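Keeping a Shared Table in Order

The present entry continues the series on the upkeep of the home workspace at Hevevside. Earlier entries dealt with shelving and the storage of paper. The subject on this occasion is the table itself, and in particular the small articles that gather on it during working hours.

The table is used by more than one member of the household, and a desk surface adjoins it on one side. Until March no fixed arrangement was in place. Chargers, receipts, spectacles and wrapped snacks were put down wherever space allowed, and a receipt for an order from Plorport was mislaid for 13 days before it was found beneath a laptop.

The following arrangement has since been adopted. A wooden tray divided into square cells is kept on the table at all times. Paper slips go in the front compartment and are cleared at the end of each month. Snacks may be placed in the remaining cells, one to a cell where possible. Telephones and spectacles may be left on the open table while their owners are seated, but are to be removed at the close of the day. Laptops are to be used on a stand, so that the space beneath them does not become a second place of storage.

A budget of 200 was set aside for the whole room, and the tray accounted for 5 of it, having been bought second-hand at the Nekari market. 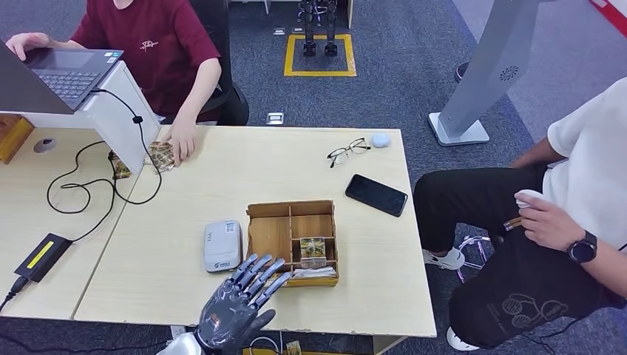
The divided tray in use, with the laptop on its stand behind.

Compliance has been satisfactory with regard to paper and less so with regard to snacks, which continue to be left beside the laptop stand. A second tray for the adjoining desk is under consideration. Readers who have written to recommend the Issa drawer inserts are thanked for their suggestions, which will be taken up when the drawers are reviewed.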